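Sorting Line Attendant, Tremar Recovery Yard

Location: Badport
Reference: 509
Positions open: 2 full time, 1 part time

Beddoe Recycling runs the household drop-off and sorting operation at the Tremar yard in Badport. We take in paper, cardboard, scrap metal, glass, small appliances, textiles and mixed household goods from residents and small businesses. We are hiring attendants for the sorting line and the public drop-off area.

What you will do

You will work at a station on the line and pull items by material as they come through. Glass and film plastic come off first. Metal goes to the magnet end, and anything with a battery goes in the red drums by the door. Each attendant works two hours on one station and then moves to the next.

On drop-off shifts you will direct cars, check loads for paint, fuel, gas cylinders and other items we cannot accept, and help people carry things to the right container. Residents ask a lot of questions about what goes where. You will get a copy of the accepted materials list and a week to learn it.

Small household items that are mixed or made of more than one material are set aside and sorted by hand at the benches.

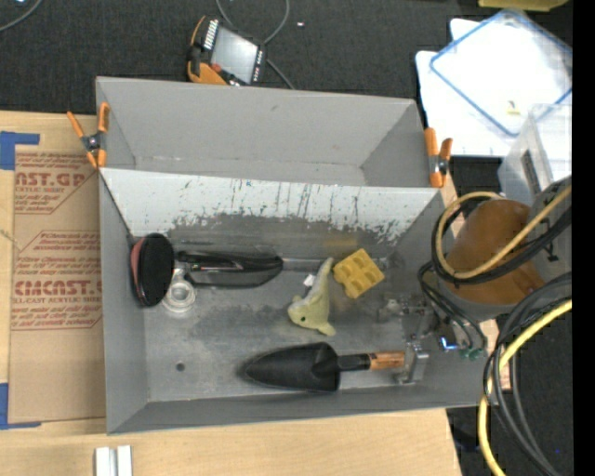
Metal bin with a divider, assorted items in the front section.

At the end of each shift you will sweep your station, empty the residue cart and write the cart weight on the sheet. Bales of cardboard are moved by forklift drivers only, so you do not need a forklift license for this job.

Hours and pay

Full-time shifts are 6:30 a.m. to 3:00 p.m., five days a week, with a half-hour unpaid lunch and two paid breaks. The part-time position is 15 hours a week, mostly on drop-off. Starting pay is $19.50 an hour and goes to $20.75 after the first 12 weeks. Full-time staff get 13 paid days off in the first year, plus public holidays. Health coverage is available to full-time staff after 60 days.

Boots, gloves, eye and ear protection and a high-visibility vest are supplied. Bring your own lunch. There is a refrigerator and a microwave in the break room.

What we are looking for

You must be 18 or older and able to stand for most of a shift. The work includes bending, reaching and lifting up to 40 pounds. The sorting hall is covered but not heated, and drop-off is outdoors in all weather. You need to be able to read safety labels in English. A current tetanus shot is required before your first day, and we will pay for it if you need one.

No experience is necessary. Experience in a warehouse, scrap yard or thrift store sorting room is useful, and so is a second language.

The Hadus bus stops at the yard gate. Staff parking is free.

How to apply

Pick up an application at the Tremar gatehouse during opening hours and hand it in there. Write reference 509 at the top. Please list your last two jobs and one person we can call. Applicants who applied in September do not need to apply again.

Interviews will be held at the yard and include a short walk through the sorting hall, so wear closed shoes. The positions start in October 2026.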